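Trirnuvstead Community Workshop
Speaker notes: The Clasance hand-held gripper build
Session length: 36 minutes, followed by questions

Opening (slides 1 and 2)

Good evening, and thank you to the members of the workshop for the invitation. These notes cover the design, assembly, and first period of use of the Clasance gripper, a hand-held tool built in shared space with equipment available to every member in good standing.

Please hold questions on the electronics until slide 9. Printed copies of the parts list are on the table by the door.

Purpose of the build (slide 3)

The project began in August as a proposal to the Oprea fund, which supports member builds that other members can repeat. The proposal asked for a gripper that one person could carry and operate, and that would record what the fingers did during ordinary handling work. Those recordings are intended for the Rillel arm, the bench-mounted arm that the workshop has been restoring. The fund approved two units. Both were assembled on the premises.

Body and fingers (slide 4)

The body is printed in sections and joined with screws. An earlier version was glued, and it had to be broken open whenever a wire came loose. Members planning their own build should allow one full evening for cleaning up the printed parts before any assembly. 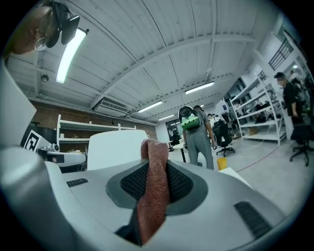 Fabric was selected as the first family of test materials. It bends under its own weight, it changes shape when it is held, and a grip that works on a block of wood may fail on it completely. The requirement we wrote for the fingers was that they hold a narrow strip upright without crushing it. A woven strip such as the reddish-brown one here, standing in the grip with its top edge folded over slightly, is a fair case for that requirement. We ask operators to note the fold at the start of each trial, as the position of the fold affects how the strip hangs when it is set down.

(Pause. Pass the sample strips to the front row.)

Recording and results (slides 5 to 8)

To date the project holds 3796 recorded grips. Each is stored with the name of the material and the operator's remarks. Sessions are limited to 100 grips per operator. Beyond that number, the remarks became short and the trials less consistent.

Thin cotton remains the most difficult material. Slips occurred most often when the strip was taken near a corner. The revised fingers have a softer inner face, and the comparison on slide 7 shows both versions on the same cloth.

(If time is short, omit slide 8 and go directly to electronics.)

Electronics (slide 9)

Wiring is kept to one side of the body so that a member can open the other side without disconnecting anything. The battery is removed for charging and must not be left on the charger overnight. This is a workshop rule and applies to all projects.

Use of the units by members (slide 10)

Both units may be reserved through the front desk. A short induction is required. Long hair and loose sleeves are to be secured before use, and the floor area is to be kept clear of bags and cups.

Members wishing to build a third unit may apply for the remaining printed parts. The drawings are in the shared project folder under Clasance, and the wiring sheet is filed with them.

Questions.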